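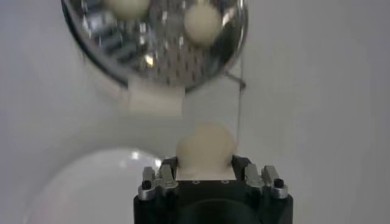

Since many people asked after my last post: yes, our student team is still alive, and yes, we are still doing the ball task. I will write a longer thread today, as I have a free evening and a big pot of tea.

For those who are new: I am in the second year of the robotics course, and every team must do a project with one arm. Our team is called Clukulwood. It was the name of a wifi network that one of us saw on a train. We needed a name before noon and that was it.

The task sounds very small. Move light balls into a kitchen colander, one at a time, with no help from a person after the start. The rules say the colander must be a normal one from a shop. Steel, with holes, shiny like a mirror. The shiny part has given me more grey hairs than all my exams together.

Why shiny is a problem: the camera sits at the wrist and it looks where the fingers look. The program must decide what is a ball and what is a reflection of a ball. In the first weeks it was very proud to find balls which did not exist.

One evening it tried to pick the same reflection 15 times. We let it continue. I think we wanted to see who would get tired first.

We made two changes that helped. First, we turned off the lamp over the table and used only the big soft light from the side. Second, we stopped asking the program for "a bright round thing" and began to train it with our own pictures from the wrist.

Own pictures means work. We have now 3,000 of them with labels, and all of them were labelled by hand, by four students, with snacks. If you plan such a project, please begin the labels in the first month and not in the last one, as we did.

Now the gripper, because a follower wanted to know. It has two metal fingers which close from left and right. The balls are very light, so if the fingers close too quickly, the ball jumps away before there is any grip. If they close too slowly, the ball rolls. Between these two speeds there is a small happy area and we live in it.

We lost one week to this. I wanted to solve it with clever code. My teammate said, please, just let me change one number in the settings. She changed one number in the settings.

I have apologised to her in writing, she asked for it :)

The arm itself has also a name, it is called Arno. I know that a machine does not need it. But when four people share one arm, "Arno is busy until six" is much shorter than the alternative.

Our control program is called Jarnar and it is open for everybody in the course. It is not beautiful. There is one file with the name final_new_2 which we are all afraid to delete. If you are in the course and you use it, please tell me what breaks, I will be thankful and only a little sad.

Some numbers for the people who like numbers. In our last long test we had 82 good placements from 100 tries. The course asks for 75 to pass the middle check, so we may sleep again. Before the new labels we were under 60.

What happened in the other 18? Mostly the drop. The arm arrives at the colander, opens, and the ball hits the rim and goes on holiday under the cupboard. A few times the fingers closed on air. And once the program simply stopped and wrote "done" in the log, after two balls. I respect the confidence.

For the rim problem we now want to go 5 centimetres further over the colander before the fingers open. It costs a little time for each ball. The competition gives points for speed too, so there was a discussion in the team, quite a long one, with drawings on the back of a pizza box.

I am on the slow side of the discussion. A ball on the floor is zero points, and the arm cannot go and fetch it. The fast side says I am an old person in a young body. We will test both and the better one wins.

About the competition: it is the Yousafzai Cup, in August, and it is only for student teams. Each team brings its own gripper and its own program, but the table and the colander are from the organisers. So our colander will not be there. I try not to think about this at night.

To prepare, we have borrowed colanders from everybody we know. Big ones, small ones, one with a long handle, one with a dent. My aunt wants hers back before the plum season and she has reminded me two times already.

With the dented one the program works better than with the perfect one. I have no explanation. If somebody has read a paper about it, please send me the link.

A question I get often: do you need to be good at maths for this? You need some. But in a normal week I spend more hours with cables, tape and small screws than with equations. Buy good screwdrivers, and write your name on them.

Next for us is the far row of balls, where the wrist must turn and the camera sees less. We start tomorrow at nine in the morning, if I wake up.

I will post the results of slow against fast when we have them. My tea is cold now. Good night to all, and to the person who took our tape from the lab: we only want the roll back, no questions.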